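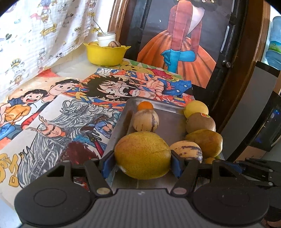 **No. 216 · page 4**

# Fruit table gets a new tray and some new fruit

The fruit on the second floor of the Vodis building has moved. From this month it is no longer in the paper bags next to the coffee machine, but on a metal tray on the big table, the one which is covered with the drawings. Many colleagues have already noticed it, and some of them have asked what exactly they are eating.

The question is mostly about the striped one. It is a pepino, also called pepino melon, and it has a cream or yellow skin with purple stripes. It comes from South America and it is not a real melon. It belongs to the same family as the tomato and the potato. The taste is mild and a little sweet, for some people close to a honey melon and for others close to a cucumber. A pepino can be eaten with a spoon, or it can be peeled and cut in pieces. The skin can be eaten too, but on some fruits it is bitter, so please try a small piece first.

Next to the pepinos there are mangoes, small orange citrus fruit and a few others. The selection was made by Alžběta Kollár from the front office, who took over the fruit order in February. Before that the order was always apples and bananas, and a good part of the bananas ended in the compost on Friday.

"I did not want to order more fruit, I wanted to order fruit that people are curious about," she told us. "With an apple you know everything before you take it. With the pepino, people stand there and talk, and then they cut it and share it."

The fruit comes from Hubáček, the shop on the corner behind the tram stop. The price for one delivery is a little higher than it was before. To keep the budget, the delivery now comes 2 times in a month and is supplemented with apples in the weeks between. The apples are in the kitchen, on the shelf over the sink.

## How to know if a mango is ready

Several people wrote to us that they cut a mango and it was too hard. The color does not help much. A mango with yellow-green skin can be ready, and a nice orange one can still be firm inside. It is better to hold it in the hand and press very lightly with the whole finger, not with the nail. If it gives a little, it can be eaten the same day. The smell near the stem should be sweet.

A hard mango should stay at room temperature. In the refrigerator it stops getting ripe and the taste suffers. When it is soft, it can go into the refrigerator for a few days. Small brown speckles on the skin are normal and say nothing bad about the fruit.

For the pepino the rule is similar: a ripe one is a bit soft and its base color goes from green to cream or yellow. For one person a fruit of 300 grams is a good portion, but most people here cut it and take a quarter.

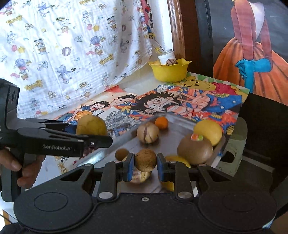
*Vodis House Newsletter – Kitchen and Common Rooms Team*

The tray itself was found in the storage room during the tidying before the winter holidays. It has rounded corners and a raised rim, so the smaller fruit does not roll down to the floor as it did from the old plate. Žofie Štefanec, who polished it, asks that it is washed only by hand and dried with a cloth. In the dishwasher the metal gets spots.

She has one more request, which concerns the table. The drawings on it belong to the people who made them, and one of the large ones is on white paper. Juice from a mango does not come out of paper. Please cut the fruit in the kitchen, on the plastic board, and bring it back on a plate. The knife should also stay in the kitchen.

Some of the authors were asked if they would like to have their drawings moved to the wall. The answer was no for now. The long-haired figure with the silver-grey hair has especially many admirers, and its author likes that people look at it during the break. A cover of clear foil for the table was suggested and we are waiting for the price from Broser.

## Stickers

Some fruit has small colored stickers on it. Please take the sticker off before washing and put it in the general waste. It does not belong in the compost, where it stays for a long time, and it does not belong on the tray or under the edge of the table – the cleaning company has mentioned this to us already.

## What may come next

A sheet for wishes hangs on the kitchen door. Until now people have written pomegranate, fresh figs and "anything but kiwi." One colleague wishes for durian. Ms. Kollár has read all the wishes and says that durian will not be ordered, because the windows on the second floor open only partly.

Figs depend on the season and Hubáček cannot promise them before the summer. Pomegranates are possible, but they stain, and for this reason they must wait until the question of the foil is solved.

If you have an allergy, please write it on the same sheet or tell it directly to Ms. Kollár. People who are sensitive to latex sometimes react to mango or kiwi as well, and it is good for us to know it. All fruit on the tray should be washed before eating, also the kind which is peeled.

The next delivery is expected in the morning, before the meeting of the Bresent project group. The group has promised to leave something for the others this time.

Recipes with pepino are welcome for the next issue. We have received one so far, a salad with lime and mint, and we will print it when its author sends us the amounts.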